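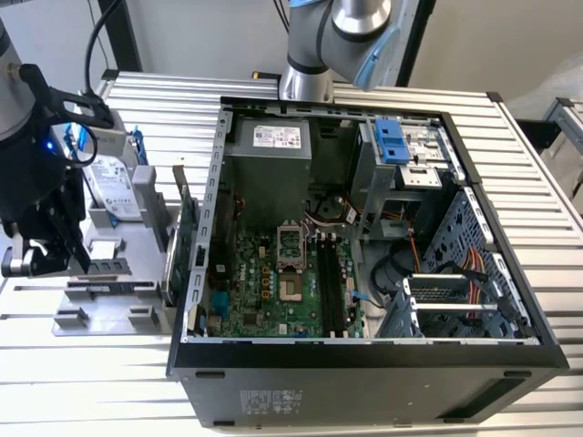
An open desktop tower on a workbench, with its side panel off.

I have lived in Barreto most of my life, and I can't remember a meeting as full as the one in April, when the council took up the tent camp on the courthouse lawn. Mayor Fernanda Leitão wants it gone. I wish she would walk over there first - it is four minutes from her door - and sit down with Gifty Ackah, who has asked her twice.

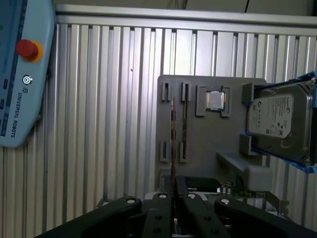
Computer parts held on a gray fixture board.

The petition to let the families stay has 1,698 names, mine among them, and I'd guess my neighbors would happily bring it to 2,000. Folks say the lawn belongs to everyone, and I agree with them, dear people that they are! Those families are part of everyone too. Send the mayor over with a folding chair, and leave the police at home for now.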